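The Back Room Table: a gallery of odds and ends

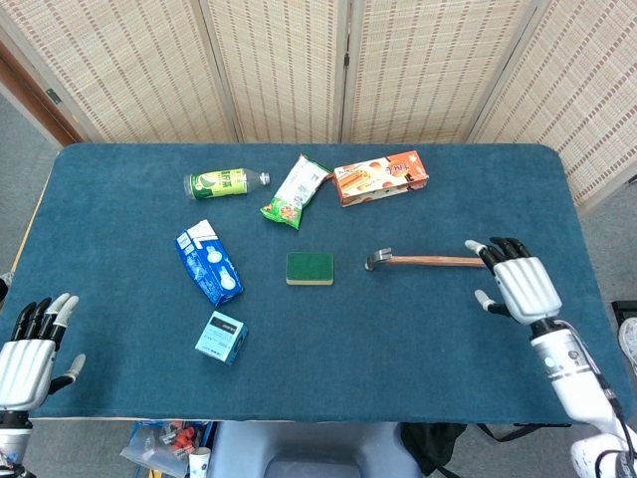 I've been threatening to put these pages up for ages, and with the end of the year nearly on us (it's 23 December 2025 as I type, and I ought to be wrapping presents) I thought I'd better get on with it. For anybody new, the back room at Gondo is where all the homeless stuff goes. If a thing hasn't got a shelf, a drawer or a hook, it ends up on the table with the dark teal felt on it, and there it stays until one of us gives in and finds it somewhere to live. I'm very fond of that felt! It makes even a kitchen sponge look like something at an auction, and there is indeed a kitchen sponge, yellow with a dark green scouring pad, sharing the cloth with a claw hammer, a drink bottle on its side and a good helping of packets and boxes. I've written a line or two for each of them, in no proper order, and then rambled on about the room a bit. Make a tea.

The hammer
Light wooden handle, metal head, curved claw. I do like a wooden handle, I find the rubbery ones make my palm itch after ten minutes. It's supposed to live in the Grudar tin with the picture hooks, but the tin is a good inch too short for any hammer ever made, so it wanders. I last wanted it for the coat rail in the hall and went through two cupboards and the boot of the car before I thought of looking on the table.

The sponge
Washing-up corner, please, whoever reads this first. We get them in big bags and they go everywhere: under the sink, in the van, in my coat pocket once. My rule at home is that a sponge does dishes first, then the hob, then the bike, and then it goes in the bin. Witold Zawadzka thinks the bike stage is disgusting and he may be right.

The drink bottle
The lime green and white label is what gets me, it's such a cheerful colour, with the Chinese lettering in dark green and a silver cap to finish it off. I can't read a word of it, I'm sorry to say. I've been meaning to learn some characters since my cousin moved to Taichung and started sending postcards, and so far I can manage "mountain" and "mouth" and that's your lot. Bottles go in the crate by the back door when they're finished with.

The crinkly pouch
A snack pouch, white and pale green, with those frilly green ends that remind me of a boiled sweet or a paper cracker. There's a bit of red and orange print at one end. I'm a terror for a snack pouch. Anything salty and I'm lost, and I've been told more than once that the tidying goes slower when I'm on it.

The orange and cream snack box
Pictures of food all over it, and more Chinese lettering. I love packaging that shows you the goods! So many of the posh ones now are plain grey with one tiny word on, and you've no idea if you're buying biscuits or candles. Boxes like this I flatten and keep for the children's collage drawer once they're empty, much to the despair of everyone who has to open that drawer.

The blue and white carton
Round white shapes printed along the sides, and they look rather like light bulbs to me, so I've put it down on my list for the electrical shelf with a question mark. If it does turn out to be bulbs then hooray, because the lamp on the landing has been out since February and I'm fed up with feeling my way down the stairs.

The little light-blue box
A neat small cube with darker edges and a black label strip on the top. My favourite, if I'm allowed one. I've a weakness for little boxes and at home I've a whole windowsill of them, holding buttons, fuses, foreign coins, a milk tooth (my son's, he's thirty-one) and the spare key to a shed we no longer have. My sister says it's a sickness. She has forty-odd teapots, so I don't take it to heart.

The table
It has nice rounded corners, and if you've ever caught your hip on a square one in a narrow room you'll know why I mention it. There's a thin pale edge of wood showing down one side under the cloth. We got it from the Buldale clearance and I paid 6 pounds for it, which I still bring up at parties. The felt I brush with an ordinary clothes brush, long strokes all the same way. Please don't use sticky tape on it, it leaves a line.

The screen
The folding screen behind is one I'd happily take home. Woven panels, cream and tan, with thin brown stripes running up and down. It lets the room feel finished even on the weeks when it isn't. Dusting it is a slow job, mind. A soft paintbrush is the thing, a dry one, worked down the weave from the top, and you want the radio on while you do it.

The door frame and the carpet
Brown wood with a small green sticker on it, and grey carpet all round. I wanted a rust-coloured carpet and was outvoted. I'll admit the grey has been very forgiving with tea.

Where it's all going
Witold has drawn up a plan for the shelves and it's a good one, I only moaned about it a little. Food and drink on the left as you come in, cleaning bits at the bottom, tools on the hooks, and anything electrical up high in the Xaba crates. He's numbered the whole inventory too, and the hammer is 222, in case you need to put it back on the sheet after borrowing it. The sponges share 537 between them. Small boxes haven't got a number yet and I'm lobbying for a shelf of their own, at eye level, with a light.

If you spot something of yours, just pop in and take it, and cross it off the sheet by the kettle. The next page will be the drawer of cables, so give me a while with that one.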